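Sorters and packers wanted for the Kisorcombe snack and supply boxes

Hi there! I'm Sorcha Costello and I run the packing side of Wirnura, the little outfit that puts together the break room boxes you may have seen on the counter at school offices and dentists all over Kisorcombe. We're heading into our spring run in April and I need more hands, so if you like putting small things into the right baskets (some of us really do!), please read on.

The job is sorting and packing. Stuff comes to us all jumbled up and it leaves in colored baskets, one color per kind of thing, and after that it goes into boxes. Rubber bands are the worst of it, I'll warn you now. They arrive in a big knot of colors and they cling to everything, and you have to tease them apart before they can go anywhere. Snack packets are a breeze by comparison. You'll work standing up at a wood-topped table, and yes, you can have a stool if you want one. 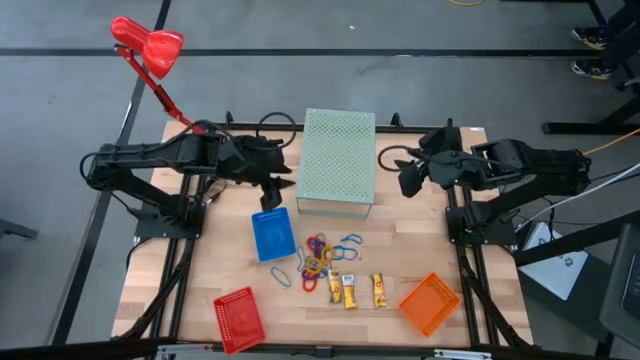 Rubber bands, yellow snack packets and the baskets on the table.

Shifts are four hours, either 8 a.m. to noon or 1 to 5 p.m., and you can pick whichever suits you. Pay is $24 an hour, paid every two weeks. The whole run is 800 boxes, which sounds like a lot, but last spring we did 971 with a smaller crew and still got out in time for dinner. There's a $50 bonus if you stay through to the end of the run.

You don't need experience. I'd like you to be okay telling colors apart, comfortable handling small items for a few hours, and willing to put things back where you found them. I'm a bit of a stickler about baskets (ask anyone who worked the Plallus order with me) and I do like the table cleared at the end of a shift. Music is fine, and so is chatting.

We're upstairs from Bassi, the tile shop, side entrance, one flight of stairs. Free parking in back after 7:30.

To apply, send me a few lines about yourself and tell me which shift you'd like. No resume needed, but do include a phone number, as I'd much sooner call than email back and forth. Students and retirees are very welcome, and friends can apply together!

Sorcha Costello
Packing lead, Wirnura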